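Clumilley Tabletop: data card

Maintained by Bendik Ekström and Anca Zamfir. Last edited 10 January 2019.

What it is

A set of two-arm manipulation episodes recorded on a kitchen tabletop, used to test the Vododine policy. The usual claim for Vododine is that it learns to handle dishes. We think the evidence for that is thinner than the write-up suggests, and this card tries to say where.

Contents

2243 episodes, of which 665 are held out. Every episode has views from above plus joint readings for both arms. The dishes are plates and mugs. The corn, the basket and the cabinet are there as clutter in the plate episodes, and the policy is scored only on the plate.
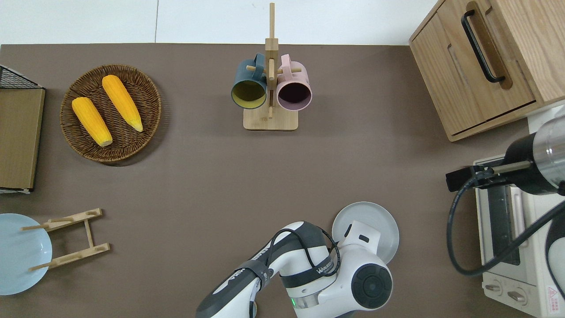 Known problems

1. The clutter hardly moves. A basket of corn at the upper left and a mug tree at the top tell a network where it is without it ever looking at the plate. Loukia Zacharopoulos masked the plate in the held-out views and the predicted reach barely changed. We take that as a bad sign.

2. Success labels were given by one person, Clyde Pettigrew, with no second pass. He relabeled 700 episodes in May and disagreed with himself often enough to worry us.

3. Plate color is confounded with position. Gray plates are mostly near the middle of the bottom edge, within easy reach of the white arm.
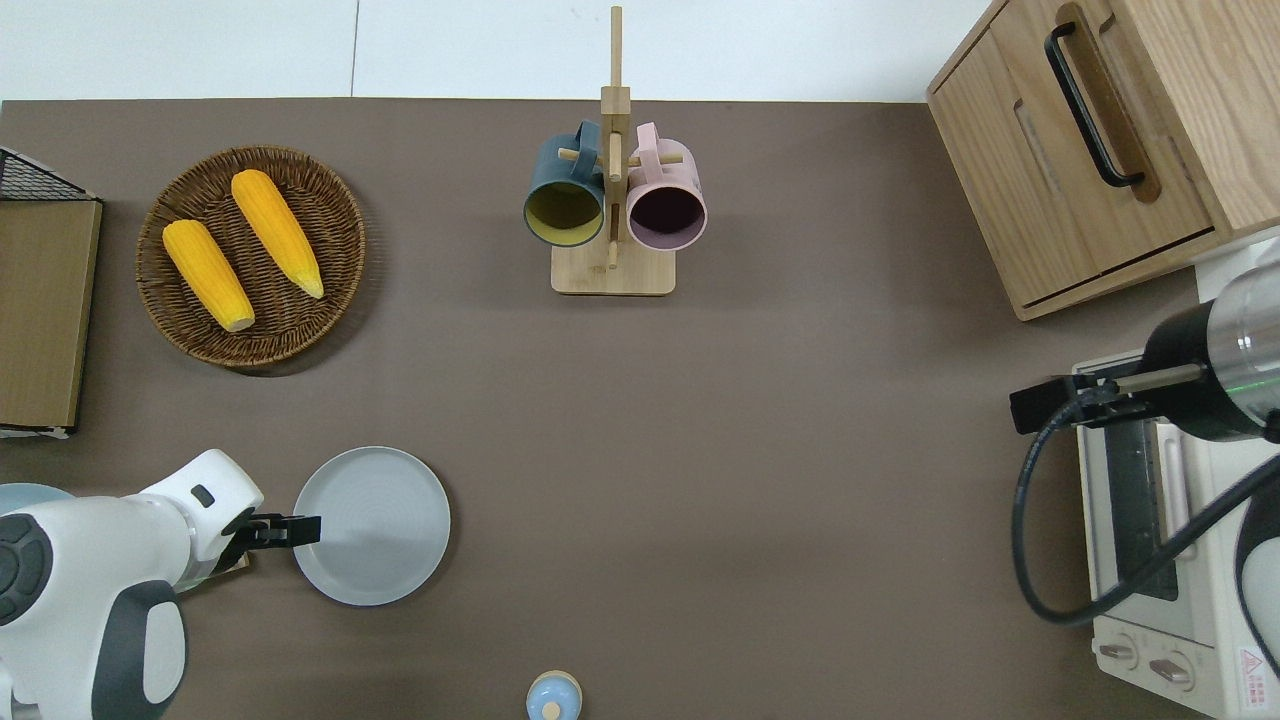 Is the held-out split good enough to compare two policies?

Only if the gap between them is large. The split was drawn from the same sessions as the training episodes, so a policy that memorizes the table will look fine on it.

What we would believe

A run on the Tirkum table, with different furniture and the same plates. Teresa Stępień tried 9 episodes there and the results were poor, but that is too few to publish and we won't quote a rate. Until someone does it properly, please don't cite this set as evidence of generalization.

Contact

Write to the Söderlund lab list and put the episode number in the subject line.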